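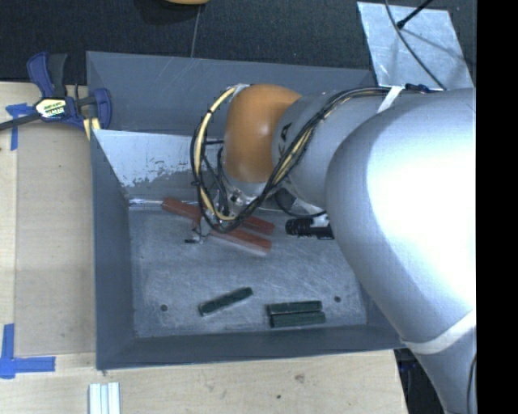

Red and green blocks in the gray tray, light wooden table.

Tovine Sloped Tray, gray
Review by Sena Adjei, 2022-06-21

I bought two of these trays for our work tables. Before, we used flat boxes from Danladi, and small parts always went into the corners, where fingers do not reach well. The Tovine has steep walls which become narrow toward the bottom, so the blocks stay together on the flat floor. For me this is the main reason to buy it.

The good points first. The tray is stable on the table and I can push it with one hand. The gray color is also a good choice. Dark green blocks and reddish-brown ones are both easy to see on it, even in the evening when our light is weak. Cleaning takes me two minutes with a damp cloth.

Now the less good. The floor takes scuffs quickly. They do not disturb the work, but if you like your things to look new, you will be unhappy. Also, the flat part is smaller than I expected from the outside size. Long blocks fit, only you must lay them side by side or at an angle, and after nearly 99 blocks in one afternoon I wished for a wider floor. My colleague Ye-ji Kong prefers the Plirton tray for this reason. It has lower walls, and I find that round pieces jump out of it.

One more remark about the order. The shop sent the wrong size first and changed it without discussion, but I waited until they had stock again.

I would buy the same tray again for blocks and other heavy pieces. For thin things, like washers, I would look for something with a softer floor, because they are hard to pick up from this one.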